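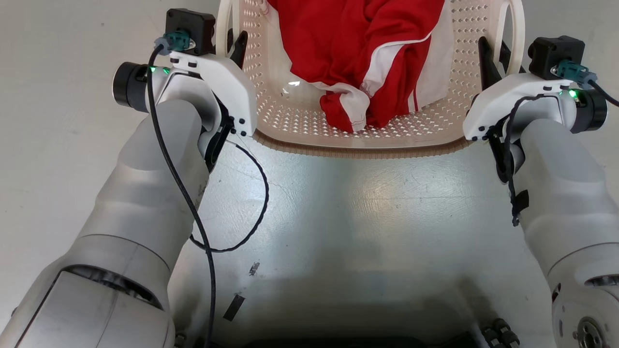 Talks > Winter series > Speaker notes, Kerubo Nyamweya

Start with the claim itself. Every January somebody publishes a rule for owning less, and the rule always has a number in it. Keep 100 things. Wear 18 pieces of clothing for a season. I want to ask where the numbers come from, and I have yet to find an author who says. Point at the red garment on the white plastic chair. Under most of these systems, a garment bunched up on a seat counts as clutter. In my house it counts as Tuesday. Pause here, let them look.

Then the Flatar checklist. It has 17 steps. Read out step 8 slowly ("thank the drawer") and move on without comment.

Money. The people selling the checklist also sell the boxes – ask the room who has bought storage in order to own less. Hands up. Mine too.

Be fair to the other side. Adhiambo Simiyu cleared her mother's place in Mwakalinga and told me a written list got her through it. I believe her. Clearing a house after a move is a job with an end date, and a list suits it. Daily life has no end date – slow down on this line.

Skip the survey slide if time is short. The sample was the publisher's own mailing list and I don't trust it much anyway.

Questions. If asked what I do myself: one bag by the door, emptied when it's full.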